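공유오피스 자유게시판 > 시설/인테리어

제목: 긴 원목 책상으로 통일, 정말 괜찮을까요

minttu_h
Brikitz 2층을 칸막이 없이 트고 긴 책상만 놓자는 안이 올라왔습니다. 견적서에는 "개방감"이라는 말만 잔뜩 있고 소음 얘기는 한 줄도 없네요. 저는 좀 의심스럽습니다.

azra30
저희는 5월에 그렇게 바꿨는데 만족합니다. 천장까지 하얗게 하니 훨씬 밝아요.

karimi_desk
밝은 거랑 일이 되는 거랑은 별개죠. 옆 사람이 통화하면 책상 끝까지 다 들립니다. 참고로 이런 분위기입니다. 흰 천장에 긴 나무 책상, 탁 트인 구조. 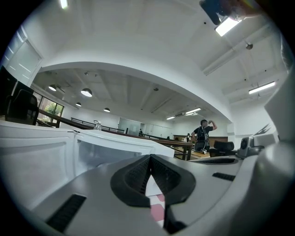

답글 4개

lejla_s
보기엔 시원하네요. 그런데 긴 형광등이 자리 바로 위에 오면 모니터에 비치지 않나요? 사진만 봐서는 판단이 안 됩니다.

azra30
자리 배치로 해결됩니다. 너무 부정적으로들 보시는 듯.

minttu_h
배치로 해결된다는 말은 저번 Funotitz 공사 때도 들었습니다. 결국 다들 헤드폰 쓰고 앉아 있었고요. 책상값만 3,883유로인데 흡음재는 별도랍니다.

karimi_desk
흡음재 빼고 계약하면 나중에 더 듭니다. 견적 다시 받으세요. 긴 책상은 한 사람이 다리만 떨어도 같이 흔들리니 상판 고정 방식도 꼭 물어보시고요.

lejla_s
저도 재견적에 한 표요. 다만 칸막이를 다시 세우자는 쪽은 아닙니다.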